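May 2, 2018
Panuvgate bin-picking kit, day 7 of the loan

Got the Tarkero planner talking to our arm before lunch, and what a nice piece of software! Grasp proposals pop up in about 50 ms and the config is one plain text file. Ran 261 picks on the red and green blocks with the bin clamped down. Crossed blocks are the fun part, it goes for the free end of the top one and leaves the buried one alone.
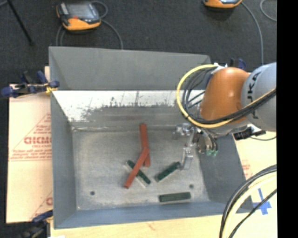 Lodhi wrote back after lunch that the shiny rear wall would bother their depth filter more than any overlap, and that we should turn the exposure down before touching the grasp settings. Will try it, one change at a time.

Still open: finger clearance along the side walls (I set it too generous, my fault), and whether the Hullari license covers a second cell. Want 2000 picks logged before the kit goes back in July. Saved today's config as panuv_b.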